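Gripper notebook, October, Monday, 9:40 pm

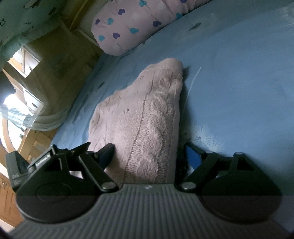

Jaws open on either side of the folded cable knit, blue pads, blue dandelion sheet.

OK, knits tonight! I've been putting these off for ages and sticking to dish towels, which are easy and make me feel clever. Gumaro Contreras (hi Gumaro, I know you read these before I've fixed the typos) said at Nendbridge last week that if I only ever record towels I'll end up with a towel machine, and he has a point, darn it.

So the plan is hand-held passes on the bed first, then the same folds with the Plorkex arm once the new shoulder bracket is printed. Bracket attempt two came off the printer with the bolt holes too tight again. Reamed them by hand, got three done, gave up and went looking for snacks. Must bump the hole size in the file before printing the next one!!

Numbers so far for the folder called Pacheco:
towels 109
pillowcases 57
knits 53, all of them this evening

That's clips I'm keeping. The whole pile including junk is 872, and most of the junk is me starting to record and then answering the phone.

Notes on the knit while I remember. The thick braid down the right half is by far the nicest place to grab, there's so much to get hold of. The plain side on the left is a pain. Come in too flat and the pads skate over it, come in steep and I pinch up a bit of sheet along with the sweater stuff (did this a lot, tossed those clips). Best approach was straddling the whole folded piece with the jaws wide, then closing slowly. Slowly! I rush when I'm tired and it shows in the playback.

Also the folded band at the top end likes to curl over. I kept flattening it between passes and then stopped, the arm is going to have to cope with curls sooner or later.

My wrist hurts. Twenty-minute limit from now on, or a strap, or Gumaro can take a turn.

To do before the next shop night:
fix hole size, reprint bracket
ask at the shop if anyone has M4 washers, the Datden drawer is down to nothing
rename tonight's clips, they're all called "knit test final"
try the same garment spread out flat
charge the thing BEFORE I want to use it

Gumaro, if you get to the bracket file first, please save it under a new name. I still want the old one for the elbow.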